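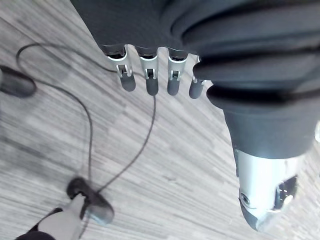 Jasmina Petek wrote in to say that her sourdough starter smelled of nail varnish after a week and she was one feed away from binning it. Please don't, Jasmina! That sharp smell is a hungry starter, and a few generous meals will nearly always put it right.

I had the same trouble with my first one, back in November, so these are the steps I follow now.

Waking up a hungry starter

1. Pour off any grey liquid and stir what's left. If you see pink or orange streaks or fuzzy mould, throw the lot away and begin again.

2. Put 30 g of the old starter into a clean jar. The rest can go in pancakes (wonderful with a bit of grated apple).

3. Add 30 g of wholemeal flour and 30 g of lukewarm water, then stir until there are no dry bits. I scrape down the sides as well, so I can see the level properly.

4. Rest the lid on loosely and slip a rubber band round the jar at the height of the mixture.

5. Feed it the same way morning and evening for three days. By the second day you should get a few bubbles, and the smell turns to something more like yoghurt – I still get excited every time!

6. Once it doubles within six hours of a feed, two feeds running, you can bake.

We use cookies to remember your settings. Accept | Manage choices

For a plain loaf I mix 500 g of strong white flour with 100 g of lively starter, 340 g of water and 10 g of salt. Selma Zupan swaps a fifth of the flour for rye and adds a splash more water, and her crust is gorgeous.

If you only bake now and then, keep the jar in the fridge and feed it once a week. Take it out the day before baking and give it two feeds at room temperature. A cold kitchen slows everything down, so try the oven with only the light on, and stick a note on the door so it doesn't get preheated with the jar inside.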